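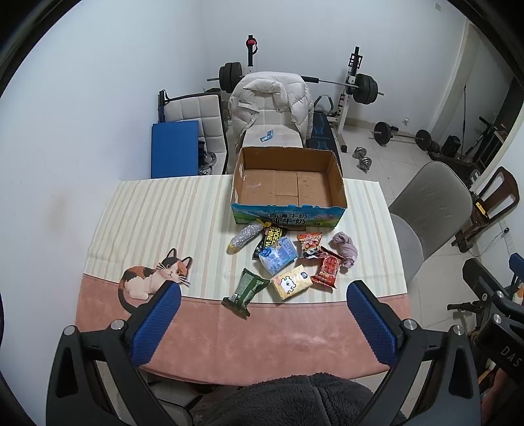
Section 3. Preparing the sewing table and setting up the Ulari sewing machine

Please read this section completely before you connect the machine to the power. If you bought the machine used, or if it was stored for a long time, read also Section 7 (Oiling and Cleaning).

3.1 Choosing the place

1. Choose a table which is strong and does not move when you push it with the hand. A folding table is acceptable if its legs are locked.

2. Leave a free space at the left side of the machine, so that large pieces of fabric can lie flat. When curtains or bed sheets hang down from the table, their weight pulls on the needle and the needle can break.

3. Place the machine so that its front edge is parallel to the edge of the table. The needle should be directly in front of your chest when you sit.

4. If the table has a cloth on it, remove it or fold it back. The rubber feet must stand on the hard surface.

CAUTION: Do not put the machine near a radiator, a stove or a window which is open in rain.

Note: Daylight from the left side is the most comfortable for most people. The lamp of the machine is meant for the area of the needle only and is not enough for cutting or for reading a pattern.

3.2 Connecting the power and the foot pedal

1. Check that the power switch on the right side is at O (off).

2. Push the plug of the foot pedal into the lower socket. It goes in only one way. If it does not go in easily, turn it around and try again. Do not use force.

3. Push the power cord into the upper socket, and after this into the wall outlet.

4. Put the pedal on the floor with the higher side away from you. On a smooth floor, put the rubber mat (part 847) under it.

5. Set the switch to I (on). The lamp comes on. Keep your foot away from the pedal until the machine is threaded.

CAUTION: Always set the switch to O before you change the needle, the presser foot or the bobbin case. Pull the plug when you leave the machine alone with children in the room.

3.3 Winding the bobbin

1. Put the spool of thread on the spool pin and close it with the cap. Use the small cap for small spools. When the cap is too large, the thread catches on its edge.

2. Lead the thread to the left, around the tension disk, and back to the bobbin winder.

3. Pass the end of the thread through the little hole of the bobbin, from the inside to the outside. Put the bobbin on the winder and push it to the right until you hear a click.

4. Hold the end of the thread and press the pedal slowly. After a few turns stop, cut the end close to the bobbin, and continue.

5. The winder stops turning when the bobbin is full. Push the bobbin to the left, take it off and cut the thread.

Note: Only bobbins of the Ulari type fit correctly. Metal bobbins from the older Zalewska models look almost the same, but they are a little higher and they will damage the bobbin case.

If the thread is wound only on the upper or the lower part of the bobbin, it did not sit in the tension disk. Unwind it and start again from step 2. A bobbin wound badly will make bad stitches, and no setting of the upper tension can correct this.

3.4 Threading the upper thread

1. Turn the hand wheel toward you until the take-up lever is at its highest position.

2. Lift the presser foot. This opens the tension disks inside the machine. Please do not skip this step. Most of the questions that we receive by telephone come from threading with the foot down.

3. Follow the numbers printed on the body, from the first to the last. At the take-up lever the thread goes from right to left.

4. Thread the needle from the front to the back. Pull the thread through to the length of your hand and lay it under the foot, toward the back.

5. Hold the upper thread loosely with the left hand and turn the hand wheel toward you one full turn. The lower thread comes up as a loop. Pull the loop out and lay both threads to the back.

3.5 First test seam

Always test on two layers of the same fabric that you will sew. A test on paper tells you nothing about the tension.

1. Select the straight stitch and stitch length 3.

2. Set the upper tension to the middle mark.

3. Lower the needle into the fabric with the hand wheel, then lower the foot.

4. Sew slowly for the length of one hand. Guide the fabric lightly and let the machine transport it.

5. Look at both sides of the seam.

Loops on the lower side: The upper thread is too loose, or it is not in the tension disks. Thread again with the foot lifted. If the loops stay, turn the tension up by one mark.

Lower thread visible on the upper side: The upper tension is too strong. Turn it down by one mark and test again.

Missing stitches: The needle is blunt, bent or put in the wrong way. The flat side of the needle shank must look to the back.

3.6 Small parts and storage

Keep the needles, the presser feet and the spare bobbins in the accessory drawer, each kind in its own compartment. Used needles belong in a closed container with a lid.

Keep the original packaging until the end of the warranty time. If you must send the machine to our workshop in Wullbridge, write the serial number on a paper and put it in the box together with a short description of the fault and a piece of the fabric with the bad seam. The workshop does not receive packages on Sunday.

The motor brushes should be checked after 2000 hours of sewing. This work must be done by a trained person. The oil bottle (200 ml, sold separately under the name Madik) is enough for several years of home use. Do not replace it with kitchen oil, which becomes sticky and blocks the hook.

Text of this section: Salma Sqalli. Corrected in November: order of the steps in 3.4.

Continue with Section 4, Choosing Stitches.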